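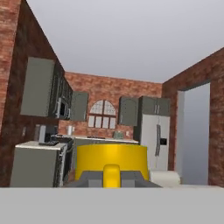 Issue 596, page 2

A morning with the kitchen people at Nundlow

I had been promising Maya Hattar a visit since March, and when I finally got off the train at Nundlow she was waiting with a flask of tea and a great deal to tell me, most of which I have tried to get down here before it fades.

Her group at Zirnatton works almost entirely in simulated kitchens. The one I spent longest with had brick walls, grey cupboards and a rather handsome arched window over the worktop, and I confess I wanted to move in. The robot's yellow gripper sits right in the foreground, and you soon stop noticing that none of it exists outside a computer.

The question they are asking is a simple one to put. If a robot learns a job in one kitchen, how much of what it has learnt survives a change of kitchen? Ghassan Harb, who looks after the method side, builds his rooms by swapping walls, cupboards and appliances while the task itself stays put. They have 3198 layouts so far. The robot trains on 2000 of them and is tested on the rest, which it has never met.

What pleased him most – and he told me twice, once over the biscuits – was that variety in the rooms had helped more than extra practice in a single room. Nearly all the failures left over come from awkward reaches past an island or an open door, and he means to go after those next.

Maya was more cautious. A real trial is planned in the old canteen at Clegg, and she would like to see those results before anyone from Gerville starts quoting figures. I have asked to come back for it, and she has promised more tea.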